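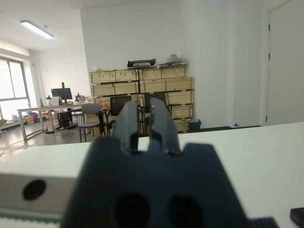
The Drirkstead Staff Magazine – Workshop and Stores Team

I have a confession about crates. When we moved into the Rernstead rooms in May I promised everyone that the wooden ones would be gone within a fortnight, and I've been dining out on that promise ever since, mostly because people keep bringing it up over lunch. The magazine asked if I'd write something about how we live with our stuff in one big white room. I said yes before I'd thought about whether I wanted the whole building knowing.

So, crates! There's a stack of them against the wall, two columns side by side, pale wood with dark straps, and I've grown very fond of it. Mariann Győri wanted them flattened and taken away on day one. Szabolcs Farkas wanted to keep every single one in case we ever moved again, which is the sort of thing a person says when they've just carried 61 boxes up a back stair. We met in the middle, meaning we did nothing at all and the crates stayed.

What happens next, as anyone with a spare bedroom knows, is that a stack of crates turns into a shelf. You put one thing on top because your hands are full. Then somebody else sees the thing and thinks, oh good, that's where things go. There's something long and black up there and a greyish bundle in front of it, and I'd like it on record that I put neither of them there. (I did put something up there in the summer. It was a coat. I've got it back.)

Veronika Dobos, who did the room plan, has a rule I've come to like very much: every surface gets one job. The long desk is for screen work. The big white table is for whatever we're working on that day, and at the end of the day you take off anything that you'd be cross to find somebody had leant on. The top of the crates was supposed to have no job at all, and we all know how that went.

I fought her over the white table, I'll admit it. I wanted something darker. White shows every pencil line and every ring from a mug, and I could just see myself scrubbing it of an evening. But she got her way and I've come round – you drop a tiny black screw on a white table and there it is, looking straight back at you. On our old brown bench at Drirkstead you'd be patting about for it like someone who's lost their glasses. We paid 300 for ours second-hand, including delivery, and I still think the chap undercharged us.
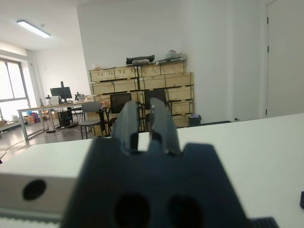 Light was the other big argument. Botond Bognár would work in a greenhouse if you let him, and he claimed the window end before the rest of us had our coats off. I don't blame him, you get lovely daylight from a window that size. The trouble is that anything near a window becomes a place to put things down while you look out of it, and then you've got boxes and bags along the floor and everyone stepping round them in that polite way people have when they're hoping the owner will notice.

We tried a cupboard. It was a Miettinen, tall, with doors, and it came to 681 with the extra shelves, so you can imagine I wasn't keen to hear that it didn't fit past the pillar on the landing. Back it went. The replacement was going to be 667 from Dravivia, a whole 14 less, and at that point Lamisi Dramani asked very gently whether we might try owning fewer things first. I've thought about that remark a lot.

So we've had a go. Once a month we each pick up whatever's on the floor and ask out loud whose it is. If it's yours you find it a proper home by the time you leave. If it doesn't belong to anyone it goes on the shelf by the stairs, and people from other floors help themselves. We've rehomed a kettle, two lamps and a very heavy hole punch that way, and the hole punch came back.

I don't want to give you the idea we've cracked it. The desk is good, though. Veronika likes a desk with a pale wood top and metal legs and plenty of space left along it, so there's the monitor on its stand, a little lamp to the left, and you can still spread a drawing out if you shuffle up. I pinched the idea for my table at home and my husband has been spreading jigsaws on it ever since.

As for the crates, Mariann has found a school that would like some for its garden, and Szabolcs has agreed to part with half. Which half is still under discussion. If you'd like one, come up and ask for me, and bring someone to help you carry it, as they're longer than you'd think once you get to the turn in the stairs.

2025-12-14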